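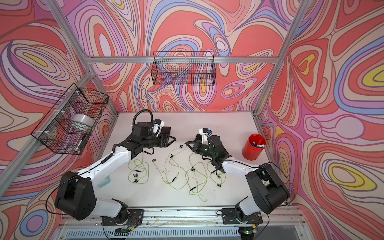
I went to the Kuteck open day in Ultenness in February, mostly to get an answer to a question my sister keeps asking me. She runs a small repair and resale shop and spends a good part of each week sorting returned phones, chargers and leads. She wants to know when a machine will do it. I told her I would go and look.

Kuteck has the ground floor and half of the first floor of the Nwankwo building, which used to be a furniture store and still has the wide goods lift. It is a short walk from the station, uphill, and the sign is easy to miss. Nearly 80 people had put their names down. They let us in through the side door in small groups, starting at ten in the morning, and mine was taken round by Wouter Lambrechts, who looks after the benches.

The first room was the kitchen. There was a counter, a sink and a dishwasher, and an arm on a post was loading plates. It did plates well. When one of the group asked for a mixing bowl, Lambrechts said bowls were for next year. He didn't try to talk round it. The arm put the plates in at a steady pace, slower than I would, and it left the cutlery alone.

The laundry room was closed because of a leak, so we were shown a film of it on a monitor in the corridor. The film was of towels being folded. I would have liked to see a shirt.

What I had come for was upstairs, in a long room they call the small goods room. The benches there are all built alike: a white table inside an aluminium frame, with a pair of arms fixed along the front. The wall panels on the one we stopped at had been covered in a loud swirling print, pink and red and yellow, a bit like a map of hills. A man in our group took it for decoration. Lambrechts said they change the print every few weeks so that the software does not get used to one background. A shop doesn't have plain walls, he said, and neither does a kitchen.

The job on that bench was earphones, the old wired sort with thin lime-green cables. They had been put down on the table in loops that ran over each other, and the task was to separate them and end up with each one in a tidy coil. The arms have plain two-finger grippers. There is a wire basket in the middle of the frame and another on the left side, and the left one had a roll of tape and a marker in it. I asked whether the tape was part of the job. Later on, yes, was the reply: the coils are meant to be taped so they can go in a drawer without springing open. They hadn't got that far.

We watched for a good while. Both arms came in over the table and one took hold of a strand. It lifted, and a second set came up with it. The arms paused, lowered everything, and tried a different strand. On this go the cable slid free for most of its length and then caught on one of the earbuds that has a hook to go over the ear. The right arm went in to hold the other set down, which I thought was clever, and the left one pulled again. That freed it. The whole business for a single set took 5 minutes by my watch. My sister would do it while talking to a customer.

After that it had another go and made things worse. Two cables had been crossed and now they were knotted. Lambrechts stopped it and moved the arms back.

Nermin Uçar, who works on the software side, came over at that point and answered questions. She was more use to me than the leaflet was. Her view was that cables are close to the worst thing you can hand to a robot. A plate is the same shape wherever you pick it up. A cable changes shape as you touch it, and most of the time the part you need is underneath another part. The thin ones are harder than the thick ones. The little control on the lead and the earbuds themselves are what catch, and they are also the bits you least want to yank.

I asked her what she would say to someone with a shop who wanted to buy one. She said don't, for this. For picking boxed items off a shelf or putting flat things into trays she would give a different answer, and she named a few warehouses doing it. For a mixed box of returned goods, with leads wound round everything, she thought a person with a table and a lamp was still the right choice. I asked for how long. She said 3 years if you wanted an optimist and that she was not going to give me the other number.

There was one thing downstairs that I would call ready. Taltell is Kuteck's own product, a single arm on a small base that takes goods from a tote and holds each one up to be scanned. It had tins, boxes of tea and packets of batteries to do. It dropped a packet of batteries once and picked it up again without help. The rest went through. They are leasing it to shops in the area already, though the price was not on display and the person at the stand wanted my email address before he would discuss it.

A few practical notes for anyone going to the next one. There is no café in the building, only a machine with tea and coffee. The stairs are steep but the goods lift is in use if you ask. Children were allowed in the kitchen room and kept behind a rope upstairs. The tour is billed as an hour and ours took nearer 2, as the group kept asking questions and the staff kept answering them. Take a jumper, because the ground floor is cold.

I gave my sister the short version over the phone. Plates yes, tins yes, towels if you believe the film, leads no. She asked if they had any spare earphones going, as she had sold out of the wired ones.

Recent visit reports
An afternoon at the Ultenness bottle depot
The spring tool fair: what was worth the queue
Inside a hospital laundry on the night shift
Self-checkouts, one year on
Readers' letters: robot mowers and wet grass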